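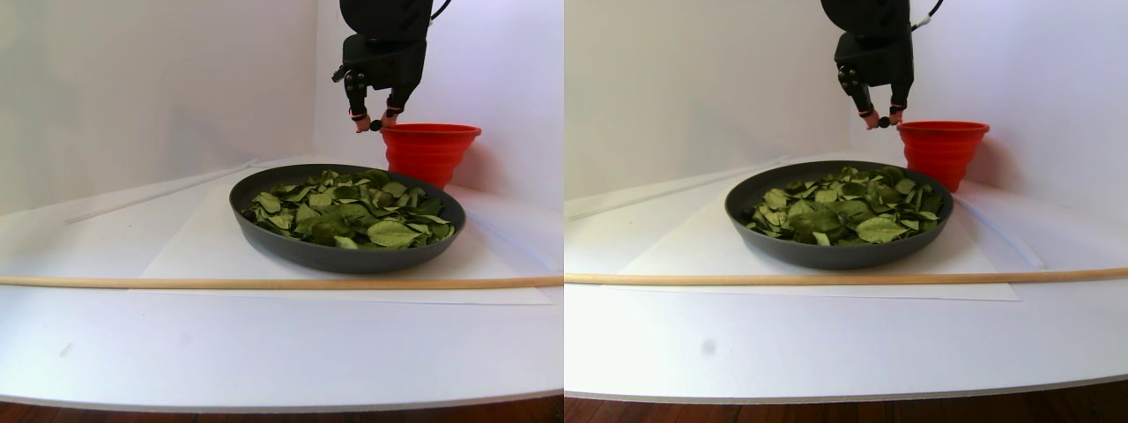 **Figure 1.** Leaves in a round pan, with a red collapsible bowl and a long wooden dowel, on a white tabletop. Two views.

## 3. Household drying of leaves for tea

### 3.1 Setting and households

The interviews were carried out in Rirneck and in the upper part of Ballulthorpe, where many families still dry leaves at home for tea and for cooking. We spoke with 37 households. Most were found through the growers' list kept by the Skellero seed exchange, and the rest were neighbors of people already interviewed. Each interview lasted between 30 minutes and an hour and took place in the kitchen or wherever the drying was done.

We asked every household the same opening questions: which plants they dry, when they pick, what they spread the leaves on, how they decide the leaves are ready, and how they store them. After that the person was free to talk. Notes were taken by Anjani Ngau and Béla Rácz and compared the same evening.

### 3.2 Picking

Nearly all households pick in the morning. The reason given most often was habit, and several people said their parents had done it the same way. A smaller group waits until the leaves have no dew on them. Picking stops in October, when the leaves that remain are considered tough and bitter.

Stems are handled in two ways. In Rirneck the leaves are stripped before drying, and the stems go to the compost. In Ballulthorpe whole sprigs are hung up first and the leaves are pulled off later. People who had tried both said that stripping first takes longer on the day but saves space, which matters in the smaller houses.

### 3.3 Spreading and turning

The surface used for drying varied more than any other part of the work. Households named cloth, paper, window screens, baking trays, and shallow pans. Few had bought anything for the purpose. Depth also varied. Some people insisted on a single layer, while others filled the pan to the rim and relied on turning. 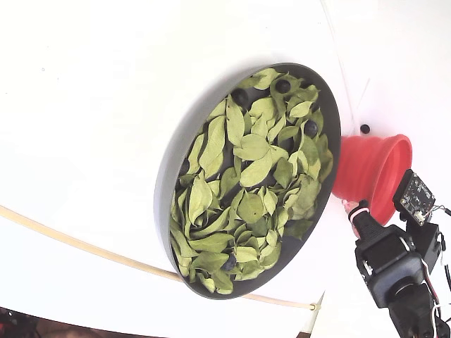 **Figure 2.** Dried leaves covering a shallow gray tray.

Turning was described in terms of feel. One woman in Rirneck said she turns the leaves "when I walk past," and she could not give a number of times per day. Those who filled their trays deeply turned more often and were more likely to report a batch lost to mold. We did not measure moisture, so we can't say how large the difference is. Three households dry in a low oven when the weather is damp, and all of them said the flavor is weaker.

### 3.4 Deciding that leaves are ready

The common test is to crush a leaf between the fingers. If it breaks, the batch is done. If it bends, it goes back. Older respondents also listened for the sound of the leaves when the tray was shaken. Zulkifli Setiawan noted that people who used sound rarely crushed a leaf at all, and we treat the two tests as separate practices in Section 4.
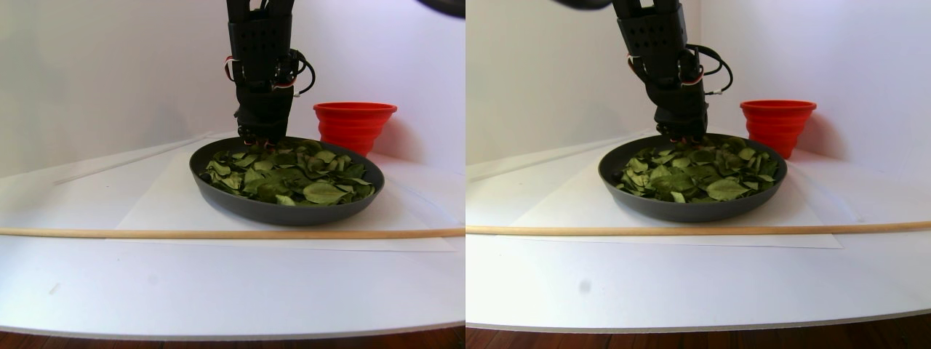
Color was mentioned less often than we had expected. Most people accept that leaves turn paler, and they discard only those that have gone brown or black. The exception was a group of families who sell at the Wibisono market, where buyers prefer a green leaf. These families dry in the shade and finish sooner.

### 3.5 Storage

Glass jars are the usual container, followed by tins and paper bags. A typical household puts away roughly 400 grams for the winter, and the market sellers keep up to 800 grams for their own use. Labels were rare. Where two kinds of leaf were stored side by side, people told them apart by smell. Old stock is mostly thrown out when the new leaves come in, though two respondents put it in bath water.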